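I want to write a little about the Cuesta farm, because many of you asked me where I buy my cheese and my apples. It will be a few posts, sorry for that.

The farm is on the hill behind the village of Presero. You take the river road, pass the old mill, and turn left at the blue gate. The first time I missed the gate and I drove 9 miles more than I needed.

The family has been there for four generations. The great-grandfather came with 13 goats and a loan from his brother-in-law. Today they have 281, and the loan, they told me, was paid in cheese.

Gonzalo Sepúlveda is the one who makes the cheese now. He married into the family and he learned it from his mother-in-law. She still tastes every batch, and she does not say much when she tastes it.

They sell 4 kinds. My favorite is the one they call Boletti, which is small and a little sour, with a gray skin. It is very good with the dark bread from Telmo Herrero's bakery, next to the post office.

Please do not put the Boletti in the coldest part of the refrigerator. I did this in August and the taste was gone. Keep it in paper and take it out one hour before you eat.

The apples are a separate story. The orchard was almost cut down when the grandfather got sick, and two of the cousins came home to take care of it. They press the juice themselves, and you can bring your own bottles.

Somebody asked about the farm shop. It is one room beside the barn, and you pay in a metal box if no one is there. Bring small bills.

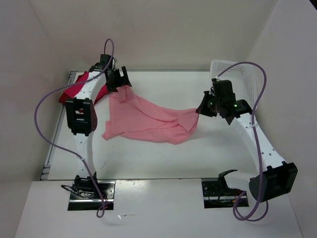

Pink cloth between two arms, red one on the left.

Since last year they also belong to Raltine, the group of small businesses in our valley. There is a bakery, a saddle maker, a woman who repairs clocks, and a few more farms. They share one delivery van, so you can order from all of them together.

The next open day is on 14th November. You can see the cheese room and walk in the orchard if it does not rain too hard. The road is narrow, so please park at the mill and walk up the hill.

Dogs are welcome in the orchard but not near the goats. For the group orders, write to me before the open day and I will add your name to my list.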